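To: Flinduncombe Toy and Game Makers list
Subject: Re: Small cubes, edge rounding and color

On the Ullthorpe thread, a member wrote:

> I have a set of plain cubes to finish for a stacking game and can't
> decide how far to take the edges. Sharp ones stack better but feel
> mean in the hand. Also, is two colors enough, or should every cube
> be different? I have 25 blanks and would like to use most of them.

Two colors is plenty. I'd keep them pale. Most of these games get played on a wood table, and light blue or a dusty pink is easy to find against an orange-brown top.
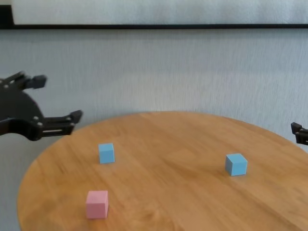

Two light blue, one pink, on the round table.

On the edges, take off just enough that you can't feel a corner with your thumb. I use 153 micron paper on a flat block, 2 passes per edge, then stop. If you go further the cubes start to lean by the third layer. Do the edges before you paint, and let the first coat sit for 20 hours. I use the Loller matte. The Boström paint covers well but stays tacky in December when the shop is cold.

As for the game, we start with the cubes spread well apart and only one may be off the table at a time. Leave more room between them than you think you need, or you'll knock one while reaching for another.

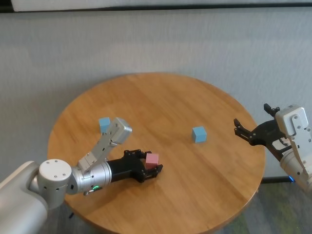
Mireille wrote back that she would still leave the bottom edges sharp, and that a third color helps when small children are playing, so they can each have their own.

That would work too. Just mark the bottoms before you paint.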